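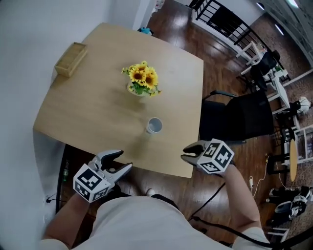 The small table against the left wall, with the sunflowers, the tray and one cup.

I have been working on this corner since January, mostly in the evenings, and it has reached the point where I can write down the numbers. The room has two jobs. One side holds the white desk and is used for work. The other side holds the square table, which is for coffee, mail, and anything that should not be on the desk.

The table first. The top is 900 mm on a side. I had a round one before, a Halonen, and it was a decent piece of furniture, but a round top against a flat wall leaves two wedge-shaped gaps that collect pens. A square top sits flush. The wood is light, the floor is a reddish brown with a high gloss, and I was told by two different people that the tones would fight. They are far enough apart that the eye reads them as separate things. A near match would have looked worse.

Height matters more than finish. A table for standing and pouring wants to be higher than a table for sitting and eating, and this one has to do both. I tried it on 10 mm felt pads and then without. Without is better for sitting, and I sit there more than I stand. The pads went back in the drawer, and I put thin ones on so the legs would not mark the floor.

The tray was the best purchase of the lot. It is shallow, rectangular, low-sided, and cost less than lunch. It came from Guton, from the shelf of things they discontinue every spring. The long side is 400 mm, which takes an unfolded letter with room to spare. The rule for the tray is that anything without a home goes into it, and it gets emptied on Tuesday. If the tray is full before Tuesday, something in the rest of the room is not working and I go and find out what. So far the cause has been chargers every time.

I keep it in the far corner on a diagonal. Set square to the wall, it is hard to lift, and your fingertips scrape the paint when you reach behind it. Turned, it has a corner you can get a hand under. Paint damage on the old wall was entirely down to this.

Flowers go near the middle. Yellow was a deliberate choice. Everything else on that side is white, light brown or black, and one strong color is enough. The vase is white and short, so you can see over it from a chair. Tall vases look good in a store and then you spend a month leaning around them. The leaves hang over the rim a little and I have stopped trimming them.

Cups are the open question. A small cup is light and tips when you catch it with a sleeve, so the place for it is in front of the flowers on the near side, where you see it as you come in. I tried coasters from Candum. They stick to the underside of a damp cup, travel with it, and then drop off over the floor. The coasters are in the tray now, waiting for Tuesday.

Power is the weak point of this corner. There is an outlet low on the left wall, in the dark space near the table, and it is awkward to reach. The cord that is plugged in there stays plugged in. I considered moving the outlet up above table height and got a price of 2661 for the work, which included opening the wall, replastering and repainting. I did not have it done. For that money I can bend down.

The same dark space is where things roll. At the moment there is a small green bottle down there. A strip of light under the table edge would help, but that means another cord, and see above.

Chairs. Both are black. The one beside the table has a high mesh back and armrests, and the other lives at the desk. Mesh was a practical decision: the room gets afternoon sun and a padded back is unpleasant by four o'clock. Armrests I am less sure of. They are good for long sitting and bad for getting in close to a table, and you should measure them against the underside of the top before you buy. I did not. When nobody is using the chair, I leave it with its back to the table, which keeps the armrests away from the edge.

The floor needs a note too. High gloss shows every overhead light as a bright patch and every crumb inside that patch. I went through three cleaners. Zasgate in the weak dilution left the least haze, used with a barely damp cloth and wiped along the boards. The strong dilution streaks. Do not believe the label on this.

Still to do: thinner armrests or no armrests, a cup that weighs something, and a second tray for the desk side. The tray will be the same model if Guton still has one on that shelf.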